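Metal tote bin

A metal tote bin, also called a tote pan or parts bin, is an open-topped container made of sheet metal and used to hold loose goods in workshops, warehouses, laundries, foundries and commercial kitchens. Most are rectangular, with walls that slope outward from a flat floor. They are larger than the small hopper-front bins hung on louvered panels and smaller than a skip or a wheeled dumpster. A full-size tote bin can usually be carried by two people when empty.

Materials

The common materials are mild steel, galvanized steel, stainless steel and aluminum. Mild steel bins are cheap and take knocks well, but they need paint or another coating to keep off rust. Galvanized bins have a layer of zinc and can be left in damp storage. Stainless steel is preferred wherever food or medical goods are handled. Aluminum is the lightest of the four and dents most easily.

Sheet thickness is given by gauge in the United States, with a lower number meaning thicker metal. Bins for castings and scrap use heavy sheet, and bins for cloth, packaging or light hardware use thinner stock. Rims are normally folded over or fitted with a rolled wire, both to stiffen the wall and to cover the raw edge.

Shape

Sloped or flared walls serve several purposes. Empty bins nest inside each other, small items slide toward the middle of the floor, and the wide mouth makes it easier to reach the contents from any side. The drawback is lost volume, as a flared bin takes up more bench or shelf space than a straight-sided one with the same floor. Straight-sided bins are therefore still chosen where shelf space is tight.

The line where the wall meets the floor may be a sharp crease or a rounded corner. Creased floors are made on an ordinary press brake and are the cheaper kind. Rounded corners are pressed or welded from shaped pieces and are easier to wipe clean. Flat parts such as washers are hard to pick out of a creased corner, and some users lay in a cardboard or rubber liner for this reason.

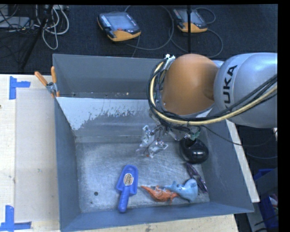
A gray metal bin with flared walls and a scratched floor, on a wooden tabletop.

Types

Nesting bins have no feet or lugs and rely on the slope of the walls alone. Stack-and-nest bins have a swing bar or a pair of lugs at each end, so that they can be nested when empty and stacked when full. Drop-front bins have a hinged panel on one long side and are used at packing benches. Perforated bins have holes in the floor and lower walls and are used for parts that must drain after washing.

Some makers also sell a bin with a raised back, which keeps goods from being pushed over the far side when the bin stands against a wall. The Stular pattern was of this type. It was made in two depths and sold mostly to repair shops. The Julon bin, a later design, had a low front lip and a loose tray that sat across the rim.

Capacity and loading

Capacity may be stated by volume or by weight. A bin rated at 125 pounds should not be filled to the rim with steel parts, which can exceed that weight well before the bin looks full. Ratings normally apply to an even load on a flat surface. Bins resting on shelf rails, with no support under the middle of the floor, are often given a lower figure.

The Prarstead works, which supplied bins to hardware wholesalers, listed its largest nesting model at 2,133 cubic inches and sold it in pallet lots of 100. Its November price list for the trade also offered lids, label holders and wooden dollies. Production at its peak was around 2,000 bins a week.

Wear and care

The floor of a bin wears first. Parts dragged across bare metal leave fine scratches, and these dull the surface without affecting its strength. Paint tends to chip along the rim and at the fold lines. On galvanized bins, a white powdery deposit known as white rust can form when sheets or nested bins are stored wet with little air between them. Light deposits can be removed with a stiff nylon brush.

Stickers and tape are another source of marks. Old paper labels tear when pulled and leave a backing that has to be soaked off with warm water or a citrus-based cleaner. Steel scrapers remove it faster but cut into paint and zinc. Bins for food use are washed with a mild detergent and dried before nesting.

Dents in the walls can be hammered out over a wooden block. A cracked weld at a corner should be repaired before the bin is lifted again, and a bin with a split rim is usually taken out of use.

Use on benches and tables

Tote bins are often placed directly on a worktable for sorting or picking. A bare metal base can mark a wooden top, and felt pads or a rubber mat are commonly put underneath. In his handbook on small-shop storage, Pranab Ranasinghe advises setting the rim no higher than the worker's elbow and keeping the bin less than half full when parts are picked by hand. The Khan bench, a worktable with a sunken center, was designed to bring the rim of a deep bin level with the tabletop.

See also

Bulk box
Hopper-front bin
Nesting container
Pallet
Parts washer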